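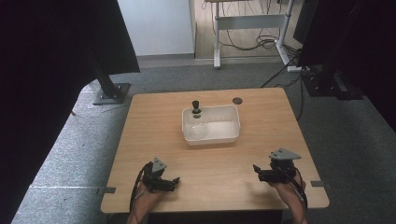
Zallilden Covered Market
Minutes of the traders' meeting held upstairs in the market office, January

In the chair: Bernadette Ó Dubhghaill
Minutes: Catrin Samuel
Also present: the market manager, the council's lettings officer (until item 5), and traders from the fish row, the centre aisle, the north side and the upper gallery.
Apologies: the key cutter, the wool stall, and both of the Saturday bread sellers.

The meeting opened after the shutters were down.

1. Minutes of the last meeting

Agreed as a true record with one change. Under "Signs", the words "all stalls" should read "all stalls on the ground floor". The gallery traders had asked to be left out of the new signs until the stairs are finished, and this was not written down at the time.

2. Matters arising

Lost keys. The spare set for the north gate has been found in the drawer with the old rent books. The locks do not need changing. The manager will label the set and hang it with the others.

Pigeons. The netting over the fish row has been put back up. One corner has come away again above the second pillar. The manager has asked for it to be fixed with a proper bracket this time. The fishmonger said that he had been sweeping up every morning before opening and would like it dealt with before the warmer weather.

Christmas tree. The stand was borrowed from the church and has gone back. The lights are in the upstairs cupboard, in the blue crate. Half of one string does not work and it has been tied with tape so that it can be told from the others.

Noise from the glass bins. The pub has agreed to empty theirs after nine. No complaints received since.

3. The roof

The manager reported that Griffiths had been up to look at the gutter above the centre aisle. Water has been coming in between the cheese counter and the haberdashery whenever the wind is from the west. Griffiths say the lead in the valley has split along one fold and that the gutter below it is holding water because the outlet is too high. They have quoted £2,504 for the lead, the outlet and the making good of the boards underneath. Scaffolding is included. Painting is not.

The lettings officer confirmed that this comes under the building repairs budget and not the service charge. She could not say when it would be signed off. The chair asked for something firmer than that. The lettings officer said she would ask on Friday and ring the manager the same day.

The cheese trader asked what would happen to stock while the work was going on. Griffiths have told the manager that the aisle can stay open on one side, but the two stalls directly underneath will need to move for the boards to be taken down. It was suggested that they use the empty pitch by the flower stall and the old key cutter's unit. The haberdasher was content with this so long as she had a socket for her sewing machine. The cheese trader needs power for two chilled counters and said that the empty pitch would not do, as the supply there trips. The manager will have the supply tested and report back.

In the meantime the bucket is to be emptied at closing as well as at opening. A dust sheet is kept under the stairs for covering the button drawers.

Action: lettings officer, sign-off date. Manager, test of supply at the empty pitch.

4. Rents and empty pitches

The lettings officer gave the present position. The market has 57 pitches, counting the upper gallery. Most are let on a yearly licence and the others by the day. The two by the back entrance have been empty since the shoe repairer retired. Interest has been shown in one of them by a couple who sell second-hand records and by a woman who makes curtains.

There was a long discussion about what sort of trader should be looked for. Views were:

The greengrocer would like to see food at the back entrance, to draw people through from the car park.

The bookseller thought there was enough hot food already, and that the smell gets into paper.

The haberdasher would welcome the curtain maker and did not see her as competition. She would expect to sell her thread.

The manager from Zurar, the spice and tea stall, said that the trouble with the back entrance is the door. It sticks, and people with pushchairs give up on it. She thought that anyone taking those pitches would struggle until it was put right, whatever they sold.

It was agreed that the door should be seen to first. The lettings officer said that the curtain maker would want an answer soon and asked whether traders had any objection to her being offered the left-hand unit. There was none. The records couple will be offered a day pitch for the time being, on Saturdays, on the understanding that music is kept low enough for the stalls opposite to serve over it.

Day pitch rent stays at £40. The lettings officer said the council had no plans to change it this year. The chair asked for that in writing.

Action: lettings officer, letter on day rents, offer to curtain maker. Manager, door closer at the back entrance.

5. Opening hours

The trial of late opening on one evening a week ended before Christmas. Traders had been asked to fill in a slip with their takings for the evening compared with an ordinary afternoon. Fewer slips were returned than hoped. Those that came in were mixed. The hot food stalls did well, the fish row did not open after the first fortnight, and the gallery had hardly any passing trade, as the upstairs lights are not bright enough for people to see from the ground floor that anything is open.

The chair asked for a show of hands on running it again in the spring. The meeting was in favour, with the fish row against. It was agreed that nobody would be made to open and that stalls staying shut should leave their front lights on if they can. The bookseller asked whether the council would meet the cost of the lights. The lettings officer said no, but that she would look at whether the upstairs fittings could be changed at the same time as the stair work.

A start time of 5 p.m. was suggested to avoid the gap that people complained about last time, when some stalls closed and then opened again. Left for the next meeting.

The lettings officer left at this point.

6. Card readers

Several traders have had trouble with the Pivero readers dropping out in the middle of the building. The butcher has been walking to the gate to get a signal, with the customer following him. The manager has spoken to the supplier, who say that the readers will run off the building's wireless if they are set up for it. Some were never switched over when the new box went in.

Catrin Samuel has done her own and will go round with anyone who wants help. It takes a few minutes and the stall needs to be quiet. She will need the reader charged and the trader's own password. She asked that people do not leave readers with her in a bag with no name on, as happened last time.

The flower stall will carry on with cash only and has asked for this to be marked on the market map, as she is tired of explaining it. Agreed.

7. Waste and recycling

The manager reminded everyone that cardboard must be flattened. The cage was overfull on two collection days and the crew left what was beside it. The extra collection was charged to the market.

Fish boxes are to go in the lidded bin only. The greengrocer has offered her spare pallets to anyone who wants them, and otherwise they will be going to the community garden.

The tap by the bin store is still dripping. The plumber has been and needs a part. Please do not force it shut, as that is what did for the last washer.

8. Spring market weekend

The date is not fixed as the school has yet to confirm the band. The brass band will come if the school cannot. The chair has asked for the street outside to be closed on the Saturday only. Last year it was closed for both days and the deliveries on the second day had to be carried in from the square.

Ideas put forward for stalls and activities: seed swap, knife sharpening, a bread table for children, a tasting trail with a card to be stamped at each food stall. The tasting trail had most support. The Zurar stall offered the prize, a basket of tea and spices. The butcher will ask his printer for a price for the cards. It was noted that stamps need to be a different colour from the ones used for the loyalty scheme, as customers mixed them up.

The haberdasher will make more bunting. Last year's is in the cupboard and has faded on one side but can be used indoors.

Action: chair, street closure form. Butcher, price for cards. Catrin Samuel, letter to both bands.

9. Any other business

Parking. A white van has been left in the loading bay overnight more than once. It does not belong to a trader. The manager has put a note on the windscreen and will report it if it comes back.

First aid box. The plasters have run out again. A new box has been ordered. Blue ones for the food stalls will be kept separately in the office.

Clock. The clock over the main gate is slow. The manager has the key but not the ladder, which Griffiths have offered to bring when they come for the roof.

Retirement. The button and ribbon trader at the far end of the gallery is giving up her stall at Easter. The chair thanked her for her many years in the market. A card is in the office for signing, in the top tray. Please do so while she is at lunch.

10. Next meeting

Same place, after closing. The late opening start time and the supply test to go first on the list. Anything else for the agenda to Catrin Samuel by the Friday before.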